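Wool or Jute for Garden Twine: A Comparison
Student project report, Textiles and Materials module

Background

Most garden twine sold in Britain is jute. It is cheap, it rots down in the compost and it has been used for so long that few gardeners think about it. Wool twine is newer to the shops and costs more, but coarse fleece from hill sheep often sells for very little, and several small mills have started spinning it into string. This project looked at whether wool twine could do the same job as jute over one growing season.

Materials

The jute was a three-ply natural twine sold by Ludwood. The wool was an undyed two-ply made by Vass from British fleece. Both were described by their makers as suitable for tying in climbing plants. All the outdoor work was done on the allotments at Sasesham, on a bed that gets sun until mid-afternoon and is open to the wind on the west side.

Method

I cut 28 lengths of each twine and tied them to bean poles in May, alternating wool and jute along the row. Half of the lengths were placed near soil level and half at shoulder height. Each one carried a small lead weight so that it stayed under tension. Matching lengths were kept indoors in a drawer as controls.

In October the lengths were taken down, dried for 2 days at room temperature and pulled to breaking on the bench tester in the Stomska building. Knots were left out of the test section – an early trial showed that nearly everything breaks at the knot, which says more about the knot than the fibre.

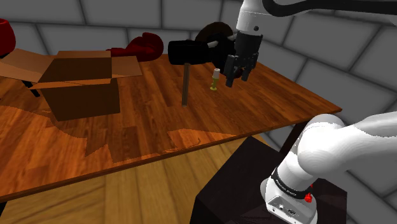

Reading time: 2 minutes

Results

When new, jute was clearly the stronger of the two. The wool stretched a good deal before it broke, while the jute gave almost no warning. After the season outside this had changed. The jute near the soil had gone dark and weak, and several pieces could be snapped by hand. The wool at the same height had lost some thickness but still held its weight. At shoulder height the gap was smaller, and the jute was still usable.

The wool did have one problem. It sagged when wet and did not fully recover, so the beans tied with it had to be tied in again in July. Birds also pulled at the loose ends, which did not happen with the jute.

Discussion

For one season of tying in above the ground, jute is good enough and the price makes it the sensible choice. Near damp soil, or where ties need to last into a second year, wool looks better. I did not test either fibre in a greenhouse, and one summer on one plot is a small sample. A repeat with a three-ply wool would be fairer, as the difference in ply may explain part of the stretch.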